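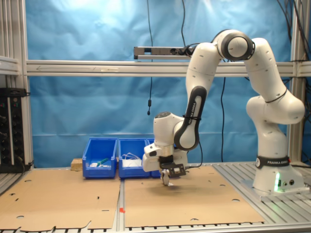 Review: the Ledano bench frame kit, after a year of paying for it

When we started planning our arm station, I did what I suspect most people do. I put nearly all of the money against the robot and left a thin little line at the bottom of the sheet that said "table, etc." Well, the etc. turned out to be a good chunk of the project, and I'd like to save somebody else the awkward second trip to the purchasing office.

The kit is the Ledano, which we ordered through Cordier. You get slotted aluminum for the top, uprights, a crossbar for mounting a sensor, and a big bag of brackets and nuts. The delivery quote said 3 weeks and it took 4, and Cordier did call ahead to warn us, so I can't be too cross about it. My colleague Thibault Mallet and I put it together over two afternoons (one of them mostly spent hunting for the right hex key, I'll admit).

What I love is how stiff it is. We bolted the arm down, ran it through its usual moves at a fair clip, and the crossbar stayed put well enough that we haven't had to redo the camera calibration between sessions. The slots are a joy too! You change your mind, loosen two nuts, slide the thing over, and you're done. We looked at a welded table from Trestia that cost 18 percent less, and I'm so glad we didn't go that way, seeing how many times we've moved things since January.

Now for the grumbles. The bracket bag is stingy, and we bought 15 extra angle pieces before we were happy. There is no cable management of any kind in the box — not a clip, not a tie — so put that in your budget from the start, along with a proper power strip with more sockets than you think you need. A bare slotted top is also a nuisance for small parts, which love to fall in. Plain cardboard laid flat over the slots does the job and costs next to nothing, and you can cut holes in it wherever you need to.

My advice would be to price the frame, power, cables, a backdrop and storage bins as one line, next to the arm, and get it all approved together. Drurnard sells a similar kit with more brackets included, and I'd ask them for a quote as well before signing anything.

Four stars from me, and I'd buy it again.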